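Chapter 5
Teaching by Demonstration: Leading by Hand and Working at a Distance

Hussam Harb
Musside Institute of Applied Automation

5.1 Introduction

A robot arm may be given a task in several ways. The oldest is to write down every position it must reach, in order, and to have the arm repeat them. The method serves well where the work never changes. It serves poorly in a kitchen, where one piece of fruit is never quite the shape of the last. This chapter is concerned with the other family of methods, in which a person carries out the task through the robot and the robot's movements are recorded as they are made.
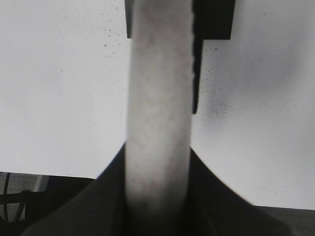
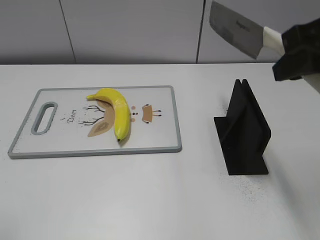 The view from the wrist and the view of the table, with a knife in the gripper and a banana on the board in the second.

What is the difference between guiding a robot by hand and guiding it by remote control?

In hand guiding, the teacher takes hold of the arm itself and moves it through the task, while the motors are set to give way. In remote control, also called teleoperation, the teacher stands apart from the arm and moves a separate device, such as a lever, a handset or a smaller copy of the arm, and the robot follows. Both methods produce a record of joint positions over time. They differ in where the teacher stands, in what the teacher can feel, and in whether the teacher's own hands and arms appear in the camera record.

5.2 Scope of the chapter

Sections 5.3 to 5.6 treat hand guiding, beginning with the balance of the arm against its own weight. Sections 5.7 to 5.10 treat remote control, including delay, scaling of movement and the sense of touch. The final section sets out the laboratory exercise. Students who have not completed the exercises on joint limits in Chapter 3 should do so before attempting it.

The reader is assumed to know how the position of a gripper is worked out from the angles of the joints. No knowledge of machine learning is needed at this stage. The use of recorded demonstrations to train a control program is taken up in Chapter 6, and only those points which affect the quality of the recording are dealt with here.

5.3 Terms used

Demonstration. One complete performance of a task, from an agreed starting position to an agreed finish. A performance which is stopped part of the way through is kept on file but is marked as incomplete.

Teacher. The person who guides the robot. In some older course notes the word 'operator' is used for the same person.

Leader and follower. In remote control, the device moved by the teacher is the leader and the robot which copies it is the follower. At the Usudside laboratory the leader is the Astix handset, and the instructions in this chapter refer to that device unless another is named.

Episode. The stored form of a demonstration, made up of the joint record, the gripper record and the pictures from each camera, all marked with a common time.

5.4 The choice of method

Hand guiding is quickly learnt. A new student can usually lead an arm to a chosen point within a few minutes, and the resistance of an object is felt through the arm, although the weight and friction of the joints make it less distinct. Its chief weakness is that the teacher must stand within reach of the tool. For this reason hand guiding is not permitted in this course for any task in which the gripper holds a blade.

Remote control takes longer to learn, and first attempts are often hesitant. Movements tend to be broken into short pieces, with pauses while the teacher judges the distance between tool and object. In the Rondonuwu exercise, which is set at the end of this chapter, each student records 40 demonstrations, and the first 11 are treated as practice and are not marked. Students should expect their later recordings to be shorter and smoother than their early ones – a change which is itself worth plotting.

The placing of cameras also bears on the choice. A camera at the wrist travels with the gripper and gives a close view of the contact between tool and object, but part of that view is taken up by the gripper itself. A fixed camera shows the layout of the table, though the arm may hide the object at the very moment of contact. The two are therefore recorded together wherever the equipment allows.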